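Speaker notes — Berenice Zavala
Buying a suturing robot on a skills lab budget
April 2026, second session after lunch, 11 slides, keep moving

SLIDE 1. Title
Say hello. Say who I am, skills lab lead at Didham, I hold the equipment budget and I also order the gloves. Not an engineer. Talk is for people who have to sign the form.

Ask for hands: who has a robot arm on next year's plan? Who has a line in the budget for what it eats? (wait)

SLIDE 2. What we asked for
The bid was one page. Arm, gripper, controller, table. We wanted it to practise simple interrupted stitches on pads, same pads the students use. Approved in September, which was faster than I was ready for.

Read out the line from the bid: "consumables to be met from existing stock". My line. I wrote it. Pause there.

SLIDE 3. The quotes
2 suppliers got to the final round, Mosetti and Garba. Mosetti cheaper on the arm, dearer on everything that bolts to it. Garba the other way round. If you only compare the front page you pick Mosetti. We put both quotes into one sheet, same rows, same order, and it took an afternoon. Do this. Make them fill in your sheet, don't try to decode theirs.

Rows people leave out —
delivery and getting it up the stairs
mounting plate
spare fingers
training for the second person, not just the first
service visit after the warranty ends
disposal (yes, really, ask)

SLIDE 4. The end of the arm

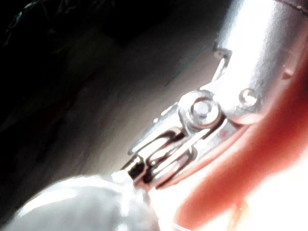
The arm is the bit everyone wants to talk about and it's the bit I worry about least. It'll outlast me. Money goes at the tip. Pins, plates, fingers, whatever touches the work. Ask the supplier for a price list of every part past the wrist, with lead times, before you sign. If they say "we'd quote that on request" then request it, there and then.

Our mistake: one gripper, no spare. Had to send it back for adjustment and the whole bench stopped. Four weeks. Staff booked, pads bought, nothing happening. A second gripper would have cost less than the time.

Needle holders are different to what the students use, check yours will take the thread sizes you already stock. We didn't check, we got lucky.

SLIDE 5. Who looks after it
Short slide. Name a person. Put their hours in the plan as hours, not as goodwill. We said "the team will absorb it" and the team did not absorb it.

Also name who is allowed to say stop. Same person or a different one, I don't mind, but write it down.

(if running late skip to 7)

SLIDE 6. Space
Measure the door. Measure the lift. Then measure the table with the arm at full reach and somebody standing next to it. We lost a student bench and I had to find room for those places elsewhere in the timetable, that's a cost too, put it in.

Sockets. We paid 3,000 for electrical work that wasn't in the bid. Pounds, before anyone asks. Estates will tell you the price if you ask early, they just won't volunteer it.

SLIDE 7. Pads and thread
Slow down here, this is the slide people photograph.

Suture pads are sold for students, and the price per pad looks like nothing. A student uses one for a whole block. A machine that's set going in the morning doesn't get bored and doesn't go for coffee.
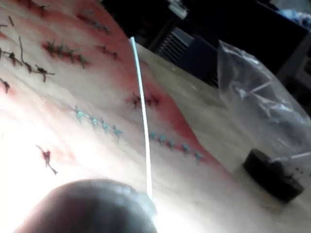
Reading time for this section: 4 minutes

Right. So how do you budget for a thing when you've no idea how fast you'll get through it. What we do now — run it for two weeks, log every pad and every packet of thread, then multiply up and add a margin. Don't take the supplier's number. Don't take mine either, our pads aren't your pads.

Decide when a pad is finished. Sounds daft. We had one person binning them early and another keeping them till they fell to bits, and the figures were useless. Now there's a rule on the wall and a box underneath.

Thread: buy the short-dated stuff for practice if your purchasing rules let you. Colours help when you want to tell one set of stitches from another later on. Keep it away from the clinical store, separate shelf, seperate code. Auditors like a separate code.

Consumables passed the arm's yearly service cost by spring. Say that twice.

SLIDE 8. Lease or buy
We bought. Would I again? Not sure. Calau offered a lease with fingers and service rolled in and I turned it down since the total over the term was higher. It was higher because it had the true costs in it. Mine didn't, yet.

If your money is capital only you may not have a choice. Talk to finance about splitting it before the bid goes in, afterwards is too late.

SLIDE 9. What we'd put in the bid now
Arm and controller
Two grippers
Parts past the wrist, first year
Pads and thread as its own line, reviewed mid year
Named person, hours per week
Electrics
A contingency you are prepared to defend out loud

Will be a bigger number. It'll get questions. Better the questions come before the order than in the middle of the year, I've done it the other way and it's not a nice meeting.

SLIDE 10. Things I still dont know
How long a set of fingers should last. Ours are still going, sample of one.
Whether to share a bench with the college down the road, they asked, we've not answered.
What it's worth second hand.

SLIDE 11. Questions
Sheet is on the handout, blank version, take it and change it. Leave email up on screen.

If asked about which supplier we chose: Garba, for the parts prices. If asked whether it replaces tutors: no, and it wasn't bought for that. If asked for total cost, give the range and offer to talk after.

Water. Clicker back to the desk.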